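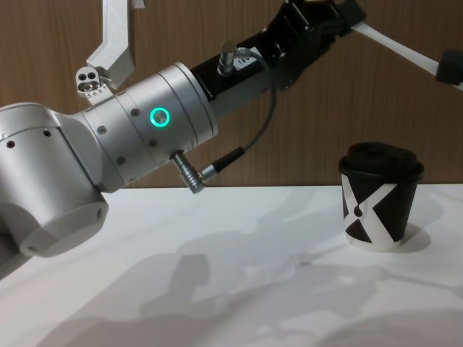 Driler opened its bottle decoration plant in Stistby to trade visitors on a Sunday in May, the first time it has done so since the second coating line went in. I buy packaging for a small group of distillers, and most of our bottles are bought plain and decorated somewhere else, so I went to see how the work is done and what it would take to get our order sizes onto their schedule.

The plant is a short drive from the ferry landing. Parking is on the gravel lot behind the warehouse, and visitors sign in at the side door, where you are handed safety glasses, ear plugs and a paper hair cover. The first group went in at 9:30 a.m. Ours was the second, at 11.

No glass is made at Stistby. The bottles come in on pallets, mainly from Strazds, a glassworks that supplies Driler with flint and extra-flint shapes. Our guide said a pallet of the standard 70 cl round holds 995 bottles, and that the heavier bases come at fewer per pallet. Every incoming lot is sampled for height, lean and neck finish before it gets a bay number. A lot with too much lean is sent back, because the screens on the printing machines won't follow a body that is out of true.

From the bays we walked to coating. Bottles are hung neck up on spindles, cleaned by flame, sprayed, and carried through a curing oven. The plant now uses water-based coatings for nearly all of its work. Color changes used to take most of a shift, and the new line does one in under an hour, according to the shift lead. On the day of the visit it was running a matte dark green for a gin customer, with the base left clear.

Screen printing is in the next hall. Up to six colors can go on a round bottle, fewer on a square one. Precious metal inks are fired at a lower temperature and kept on their own line. I asked about registration on embossed bottles, which has given us trouble with another decorator. The answer was that it can be done if the mold has a locating notch, and that they turn down jobs where it doesn't. I would have liked to see one running, but there wasn't an embossed job on that day.

The tour spent a good while on Flovument, the tracking system Driler has been putting in over the past year. Each tray of bottles carries a code that is read at every station, so a fault found at final inspection can be traced to the oven zone and the spray head. The screen in the control room showed 3,484 bottles finished since the start of the shift and 146 set aside for a second look. Some of the ones set aside are stripped and coated again. The others go to cullet, which Strazds takes back on the return truck.

Final inspection is a mix of cameras and people. The cameras check print position and color, and the people look for dust under the coating -- the fault they see most in dry weather. Bottles are then packed in layers with clean dividers, wrapped, and moved to the outbound side of the warehouse.

Coffee and sandwiches were set out in the canteen afterward, with a table of samples. The sales staff were direct about terms:

Minimum run for a single-color coating is 1,000 bottles.
Coating plus print starts higher and depends on the number of colors.
Samples take three weeks from approved artwork.
Customers can supply their own glass, but it goes through the same incoming checks.

Prices were not on the sheet. They quote by job, and they want a drawing of the bottle before they will give a figure.

The walk itself took an hour and a half. It was loud in the printing hall and hard to hear the guide from the back of the group, so stay near the front if you go. Closed shoes are required, and two people in our group had to borrow a pair at the door. I left a drawing of our 50 cl bottle with the sales desk and should have a quote for the single-color coat by the end of the month.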